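Revision 31 of our handling rules for packing cells takes effect in July. Olesia Dmytriv and I prepared it for the Brukik line after reviewing 1,561 logged cycles, of which 199 were stopped by an operator. Most of those stops involved cords.

The main changes are as follows:

- A cord is gripped at the bundle, never at the plug.
- Arm speed is held to **20 percent** while a cord is in the fingers.
- Printed sheets remain in the box until the item has been checked.

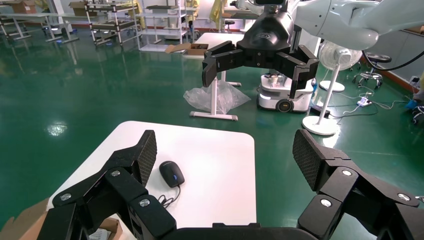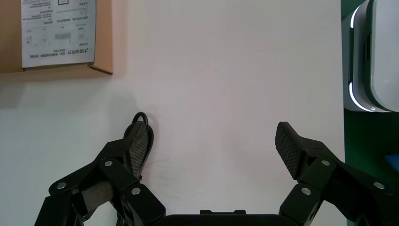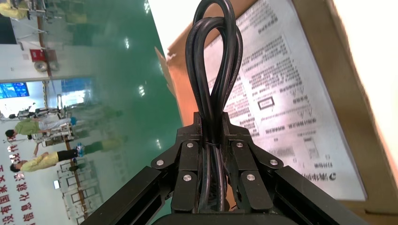
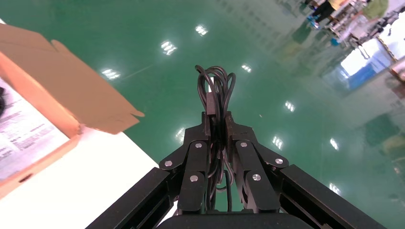 *Gripper views from the cell, with cardboard packaging in each.*

Section 4, on walkways, is unchanged. Staff may pass a cell at normal pace but must not reach over the table during a cycle. Dirk Hermans has asked whether the same limit should apply to a second arm that is parked. My reading is that it should, and the text will say so in the next revision. Written objections should be sent to Lalit Dubey before the rules are posted at each cell.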